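Claddale School of Household Management
Course handout: Bed Linen and Towels, Unit 5
Instructor: Lakshmi Thomas
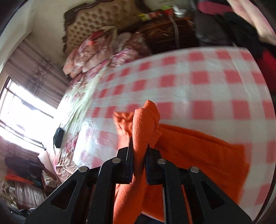

Should towels be folded before or after the bed is made?
Students in this course make the bed first and fold afterward, using the finished bed as a work surface with a clean flat sheet laid over the spread.

1. Preparing the surface

A bed is wider than most tables and stands at a fair working height, but it is soft, and a towel will sink into a quilt or a thick spread. A flat cotton sheet laid on top gives a firmer surface and keeps lint off the bedspread. Checkered and striped sheets are well suited to beginners. The printed lines serve as a guide when the edge of a towel must be brought straight.

Pillows and quilts may remain at the head of the bed during folding. They are arranged last.

2. Handling terry cloth

Terry towels have a looped pile, which grips the cloth beneath it. Dragging a towel across the sheet will pull the sheet out of line. The towel should be lifted at a corner or along an edge, carried to its new position and set down. A towel picked up by the middle will bunch, and must be opened out again before the fold is made.

Students should complete the following at each practice session:

Spread the towel fully, with the care label facing up.
Smooth from the center toward the hems with the flat of the hand.
Fold in half lengthwise, matching the hems - do not press hard on the pile.
Fold in thirds, finishing with the rounded fold toward the front of the shelf.

The Stivden method, covered in Unit 4, may be used for hand towels only.

3. Care of patterned spreads

Floral bedspreads in pale shades show creases readily. After the work sheet has been removed, the spread is drawn toward the foot of the bed and smoothed on both sides. Quilts with a printed face are folded with the print outward.

4. Assessment

The practical assessment is held in February and is marked out of 100. Students will fold one bath towel and one hand towel, and will restore the bed to order. Reading for the next unit is the chapter on storage in the Lobo workbook.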